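From: Raphaël Le Goff
To: arbridge-games list
Date: January 12, 2022
Subject: Re: [arbridge-games] Missing pieces and the rule sheet for Derese

Ladi Igwe wrote:
> I opened the club copy of Derese last night and the rule sheet is
> gone again. That makes two sheets since July. I also think the
> scoring is wrong as we play it. My cousin's family has always
> counted the river tiles twice, once when you lay them and once at
> the end, and they finish a game in half the time we do. Can
> somebody tell me what the real rule is before I teach it to
> another 13 people?
>
> Also, who is in charge of the lending shelf these days?

Ladi,

Nobody has been in charge of the lending shelf for a while, which you may have guessed from the shelf. I have a key to it. I don't believe that makes me responsible, but I can feel it heading that way.

On the river tiles: your cousin is right, and so are we. Derese was sold in two boxes. The first one had a rule sheet that said rivers score "when placed and when the game is over," which most people read as twice. The second box changed the "and" to an "or," with no word on who gets to choose. I own the second box. The club owns the first box with the second sheet in it, or did until the sheet walked off. So for years we have been playing a game that was never sold to anyone. 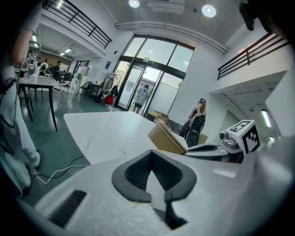 My vote is to score them twice. I tried it both ways over the holidays with my sister, who plays to win and keeps a pencil behind her ear for the purpose. Scoring once, we were still at it when the soup boiled over. Scoring twice, she reached 300 before I had finished my second river, and we ate on time. It does make the hill tiles close to useless. I have never met anyone who was fond of the hill tiles.

If you're teaching a big group, leave out the toll cards on the first round. The toll cards are where people start checking their phones. Deal five tiles each, let them build whatever they like, and bring in the tolls once somebody complains that the game is too friendly. Somebody always does, and last year it was me.

As for the sheet itself, I typed up a copy of both versions and put them in the club folder. Please print on thick paper. The last one was printed on the back of a bus schedule and I suspect it was thrown out by a person who had missed the bus.
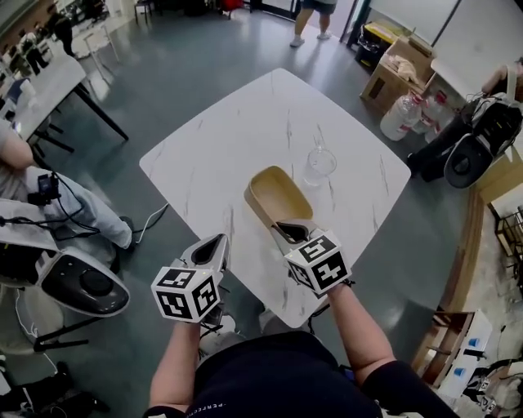 Other shelf business, while I have you all here.

Zetow is complete. I went through the bag twice and the blue pawn was in the lid, where I had already looked.

Findar is not complete. It is a 2,000 piece map puzzle of a country that has since moved some of its borders, and it lacks most of one coast. I would like to retire it. If anyone has feelings about Findar, write to me off list and keep them short.

The big word game has lost its timer. I have been using the one on my stove, carried by memory from the kitchen. If you have a spare sand timer at home, please bring it, and don't worry about how many minutes it runs. We'll adjust our vocabularies.

And whoever wrote "1,324!!" on the inside of the farming game's lid in green ink: I would like to hear how. My best is less than half that and I grow nothing but turnips. If it was a typing error, so to speak, you may say so without shame and we will cross it out together.

Ladi, one more thing on your question about teaching. Seat the people who already know the game next to each other, at the far end. They mean well, but they will explain the endgame to a newcomer who is still trying to find out which side of the tile is up. I speak as one of the people at the far end.

The key is on the hook by my back door if you need the shelf before I get there.

Raphaël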